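Projects > Vamdale Pond Survey > Progress Reports > Spring

14 shares · 3 comments

Vamdale Pond Survey: report to the Gallardo Fund

When we applied, I promised a field guide to everything that lives in or on Vamdale Pond, with a page per species. I was young then. It was last fall. The pond has since turned out to contain a great many small brown things that look exactly like other small brown things, and I'd like to report on how we're getting on with them.
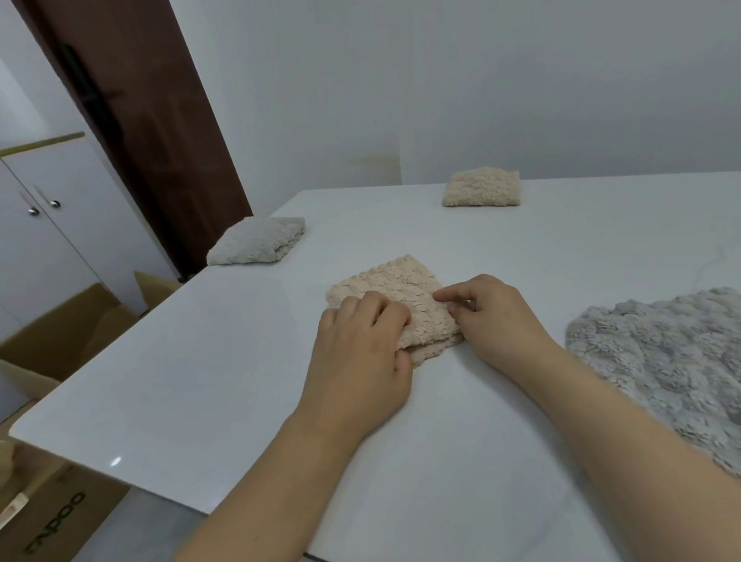 Page last changed: April 9, 2021

We now have more than 300 usable photographs. From those I have 60 species I'd defend in front of a stranger, and 19 more I'd defend in front of a friend. The birds are in good shape, as birds tend to be large and know how to pose. Dragonflies will have to wait for warmer weather. The mosses are a disgrace and I've stopped opening that folder after dinner.

Identification is still the slow part. We run each photo through Pludumeo first, which is quick and very sure of itself. It has called the same snail three different snails, once in a single afternoon. Anything it can't settle goes to the Ekitum forum, where the answer arrives in a day or two along with a request for a better picture of the underside. I now own a great many pictures of undersides.

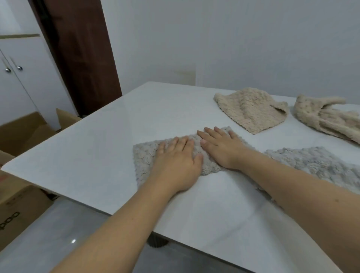
Fabric pieces on the white table.

Money. The macro lens came in under budget. The waders came in over it, and leak — left leg only, so I've kept them. The printing line is untouched, and I'd ask that it stay where it is until we know the page count.

One change needs your approval. I'd like to split the guide into 4 short booklets: birds, plants, insects, and a last one for whatever is left. The insect booklet would come out a season after the others. The total page count shouldn't move much, but the cover cost goes up, and a revised budget is attached.

Still to do in April: the north bank at dawn, the frog calls (recorder borrowed, batteries not), and a second try at the sedges. Draft pages for the bird booklet will go to the Fund's office as soon as I've fixed the index, which currently lists the heron under "unknown duck."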